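Zenby Grip Trials, README

Recordings from gripper comparisons run on the Babalola bench, a single-arm cell with a shallow walled bin. Two parallel-jaw grippers were tried on the same arm: the Urnska with its stock fingers, and the Stalbridge with longer ones made in house. The purpose was to see how much finger shape matters when the parts are small and close to a wall.

Contents

The set holds 716 trials. 600 are meant for training and the rest are held out. Each trial is one folder with camera video, joint positions, commanded and measured jaw width, and a one-line result file.

Cameras: one at the wrist, the others fixed at the workspace. All streams share a clock. Frames are stored as they came off the cameras, with no color correction. Expect blown highlights in the wrist view near the tops of the bin walls.

Video is recorded at 20 frames per second. Joint data is logged faster and has to be resampled if you want one row per frame. The script align.py does this with nearest-neighbor matching.

Labels

Result files use one of these words: held, dropped, missed, stopped. "Stopped" means the controller hit its force limit before the jaws closed. It is kept apart from "missed" because the two were mixed together in the March release and the comparison came out wrong.

A grasp counts as held if the part stays in the jaws for 3 seconds after the lift.

Known problems

The wrist camera was remounted partway through. Use the calibration file inside each trial folder and ignore the one at the top level.

Jaw width reads slightly high on the Urnska when fully open. We have left the raw values in.

Reflections on the bin floor change through the day. If you train on a fixed view only, check your split by time of day first.

Parts differ in shape and material. Do not pool drop rates across parts without weighting them.

Sample frames

Wrist view, with a blue stopper on the gray pad:

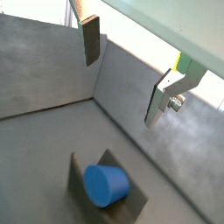 Fixed views:
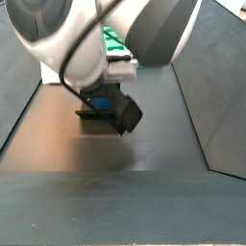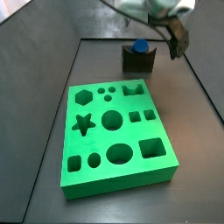

Comments

Stalbridge user: We loaded the set without trouble, but the stopped trials need more explanation. Is the force limit the same for both grippers? Our longer fingers flex before the controller sees much load, so one shared limit would favor them near a wall. Please put the limit in each result file, or at least list it per gripper in this README.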